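Search this site
Enter keywords Go
Print this page | E-mail this page

4. Grasping Thin Printed Objects by the Edge

Fergus Gunn, Greer Chisholm and Marion Cairns
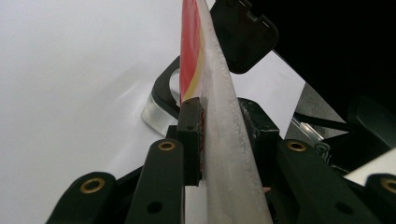
Figure 3. A flat object with a red printed face and a pale grey edge, held between the two fingers of the hand-held gripper. The left pad carries the red dots or textured studs discussed in Section 4.2.

4.1 Why edges

Flat things are hard for two-finger grippers, and they are everywhere. Most of the demonstrations in the Plostcombe set involve round or boxy items, and a policy trained on those learns one habit very well: center the object between the fingers and close. When the same policy meets something thin, the habit fails in interesting ways. The fingers come down on the wide face, or they straddle the object at an angle and push it across the table. We wanted to know how much of this could be fixed with better demonstrations alone, leaving the network and the training recipe exactly as they were in Section 3.

The answer surprised us, and we are still excited about it. A fairly small number of edge grasps, recorded with care, changed the behavior of the policy on flat objects it had never met.

4.2 Collecting the demonstrations

All demonstrations were recorded with the Zandwood hand-held gripper, using the wrist camera only. The camera looks down the fingers, so the view always contains the linkage arms and both contact surfaces. We like this view a great deal. When an object is held edge-on, as in Figure 3, its edge shows up as a long tapering strip running away from the camera, and the direction of that strip gives a direct visual cue for the tilt of the grasp. No extra sensor is needed to recover it.

Demonstrators were asked to do three things. They approached with the fingers parallel to the printed face, closed slowly until both sides touched, and then held still for a moment before lifting. The pause turned out to matter more than we expected. Cameron Ogilvie noticed in an early round that demonstrators who lifted right away produced grasps that looked fine in the video and slipped in replay. With the pause added, the policy learned to pause too, and slipping became much less common.

The studs on the pad deserve a mention. Our first pads were smooth, and glossy printed faces slid along them under very light loads. The studded version gives the pad something to press with, and it has a second benefit that we did not plan for: the red dots are easy to find in the image, so a partly hidden column of them tells the network how far the object has moved into the grasp. A printed face that is also red might be expected to confuse this cue. We saw no sign of it in our tests, though we did not design a test for color alone and would love to see one.

In total we kept 1,352 demonstrations after filtering. Clips were dropped when the object left the view before contact or when tracking was lost.

4.3 Results

We compared two policies. The first, Ritchie-base, was trained on the original Plostcombe data. The second, Ritchie-edge, saw the same data plus our edge demonstrations. Each was run for 60 trials on 12 flat objects that appear in neither training set. A trial counted as a success if the object was lifted clear of the table and was still held when the arm stopped.

Ritchie-base succeeded in 7 trials. Ritchie-edge succeeded in 46, and it did so with a motion that looks strikingly like the human one: a slow approach along the face, a small rotation of the wrist, the close, the pause. Even its failures were encouraging. Most of them happened with very flexible objects, which bent away from the fingers before both sides made contact. The policy often backed off and tried again, a behavior that was never demonstrated on purpose.

Performance on round and boxy items did not drop when the edge data was added. This was our biggest worry going in, and it was a great relief to see the two skills sit side by side in one network.

4.4 Limits

All objects were presented with at least one edge free. A thin item lying flat on a table, with no overhang, is still out of reach for this method. Kirsty Strachan is working on a sliding motion that brings such objects to the table edge first, and we hope to report on it separately.

Comments (3)

tmh_lab
Really enjoyed this section. Did you try the pause with the smooth pads as well? I'd guess it helps there even more.

Greer Chisholm
We did, in July. It helped, but glossy covers still slid. We'll put the numbers in the appendix.

Rusta
We print our own pads and the studs wear down faster on one side. Would be glad to hear how often you swap yours.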